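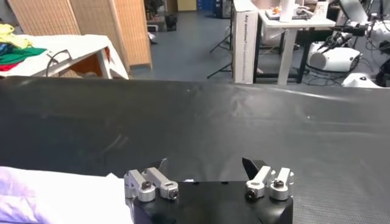 Rehema Nzioka wants the folding done before the sorting, and she has told the people planning the new textile room at Lodley so more than once. Cloths that arrive in a heap get mixed up again if they are sorted first, she said, and the work ends up being done twice.

Her view carried the day. The textile room opens to the public on 24 May 2023 with folding tables at the front, just inside the door, and the sorting shelves along the back wall.

HOUSEHOLD & REUSE | Local Announcements

Lodley Textile Room Opens With Cloth Exchange and Free Folding Sessions

LODLEY: Zostent, the household reuse service, will open a textile room at its Lodley building for the exchange of clean cloths, towels, napkins, pillowcases and fabric remnants. Residents can bring in what they no longer need and take home what they can use. There is no charge for either.

The room replaces the monthly cloth table that Zostent ran in the entrance hall. The table was open for two hours at a time and had no storage, so anything left at the end had to be boxed up and taken to Distgate until the next month. Over the past year 141 households used the table at least once. Many of them asked for longer hours and for a place to look through the cloths properly.

The new room has shelf space for 300 folded items. Shelves are arranged by size first and then by color, with plain cloths kept apart from printed ones. Kitchen cloths and cleaning cloths have their own section near the sink. Remnants smaller than a napkin go into drawers and are given out by the bag to schools and craft groups.

Zostent will hold free folding sessions in the room through the end of August. Each session lasts 35 minutes and takes up to eight people. The sessions cover flat cloths, hand towels, bath towels and fitted sheets, and include time to practice at the tables. Participants are welcome to bring something from home that gives them trouble.

"Most people who come to us have a drawer or a closet shelf that won't stay neat," said Nzioka, who will lead the sessions. "We start with a plain square cloth. You lay it down, smooth it from the middle out, and bring the edges together. If the first fold is crooked, everything after it will be crooked too. Then we do the same thing with a bigger cloth. By the time we get to the fitted sheet, people have had some practice."

Nzioka said the size of the finished fold matters more than the method. At Lodley all hand towels are folded to the same width so that they stack without leaning. She suggests measuring the shelf at home before choosing a fold.

Shelving and tables for the room were supplied by Mohamedi, a furniture workshop in Distgate. The tables are set at standing height. Two lower tables are available for anyone who would like to sit, and can be asked for at the door.

What to bring

Items should be washed, fully dry and free of pins. Small stains are fine on cleaning cloths but not on table linen. Please tie sets together with string or ribbon, and put a note with anything that has to be hand washed. Items do not need to be ironed or folded before they are dropped off.

The room cannot take pillows, comforters, carpets, curtains with hooks still attached, or clothing. Clothing can be taken to the Distgate drop-off point as before.

Visitors may take up to 35 items in a single visit. Groups and schools that need more should write ahead so that the cloths can be put aside.

Booking

No booking is needed to drop off or pick up cloths. Places in the folding sessions must be reserved at the front desk in Lodley or by phone. Children may attend with an adult. The entrance and the textile room are on the ground floor, with no steps.

About Zostent

Zostent collects and passes on household goods in Lodley and Distgate. It runs a dish and cookware library, a repair bench for small furniture, and the textile room.

Comments (4)

marlow_t
Do you take flannel sheets? I have a stack of twins and the kids are all in bigger beds now.

Zostent Front Desk
Yes, flannel is fine. Please tie the top and bottom sheet together if you still have both.

Pat in Distgate
Glad the cloth table is getting its own room. I went in February and there was a line out to the parking lot. Is the Distgate drop-off still taking towels or do those all go to Lodley now?

quiltingdee
I've folded fitted sheets into a ball for thirty years, so put me down for a session. Also would love first look at the remnant drawers if you have any cotton prints.

Related items

Dish Library Adds Serving Platters and Large Pots
Repair Bench: Loose Chair Legs and Sticking Drawers
Distgate Drop-Off Point Changes Its Entrance
How to Label a Box So Someone Else Can Unpack It
Summer Hours for the Lodley Building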